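About us

Drultberg writes software for robot arms. We don't build arms, grippers or cameras. Our customers already own those, or buy them from someone else, and they come to us when they need the arm to do a job that a fixed program can't handle.

The company was started by Manolis Kyriakidis and Kamil Malý. Manolis had spent years on motion control for packaging lines. Kamil came from computer vision, mostly inspection work. Their first product was a grasp planner for parts bins, sold to a single customer, and it paid the rent for long enough to write the second one. Both founders still review code, and Kamil still runs the release meeting.

What we make

Our main product is Deltard, a control and planning package that runs on an ordinary industrial PC next to the robot. It takes in camera images, joint positions and gripper readings, and it sends motion commands back. Customers can use the whole package or only the parts they need. Many start with the planner and add perception later.

Cluradmont is the tool we built for ourselves to replay recorded runs. It lines up camera images with the commands the arm was given at the same moment, so an engineer can step through a failed grasp and find where the plan and the motion drifted apart. Customers kept asking for it after they saw it on our screens, and it is now part of every Deltard license.

Thin, bendable and see-through parts take up a large share of our time. A rigid block goes where the fingers take it. A narrow strip held at one end will bend on its own, and the software has to keep track of the free end as well as the end in the grip. Clear plastic and glass bring a different problem, as depth sensors often return the wall behind them, or no reading.
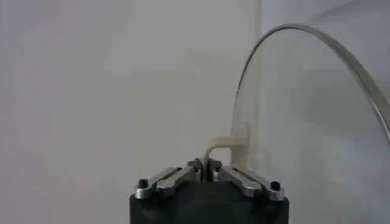
Perception and Control Group, Drultberg

A wrist view like this one is the main input for our close-range work. The fingertips are closed on a pale, narrow strip that bends to the right and then turns up, with its raised end almost touching the edge of a large clear, curved object. Against a light wall there is very little contrast to work with. The rim of the clear object shows up as a gray arc, and the estimator can use an edge of that kind even when the surface inside it gives almost no signal.

The group handles three areas. Perception covers finding parts, edges and free ends in wrist images. Planning works out approach paths and decides when to try again from another angle. Control covers the last few millimeters, where the arm moves slowly and corrects itself from each new image. People move between the areas, and most have worked in at least two.

How we test

Every change to Deltard is run against a library of over 3,000 recorded grasps before it goes to a real arm. The recordings include plenty of bad ones. When a customer sends us a failure we can reproduce, it goes into the library and stays there. A change that fixes one case and breaks an older one doesn't ship until both pass.

After the replay tests come the bench tests. A release candidate has to complete 300 grasps on our own arms, on parts picked by someone who didn't write the code. We publish the results in the release notes, including the misses, with the part type and the lighting used. New releases come out each March, with smaller fixes in between.

Where we work

We have 20 employees. Most of them are at our main office in Czarnecka, where the test benches are on the ground floor and the desks are upstairs. The rest work remotely and visit the benches when a project calls for it.

Customers are welcome to bring parts for a trial. Please send a short note first with the part's size, material and finish, the model of your arm and gripper, and a few camera images if you have them. For clear parts, tell us what is normally behind them. We'll reply with a list of what we need and a date for bench time.

Job openings are listed on the careers page. For support with an existing Deltard license, use the support form and attach the Cluradmont recording of the run.

Page last updated December 25, 2021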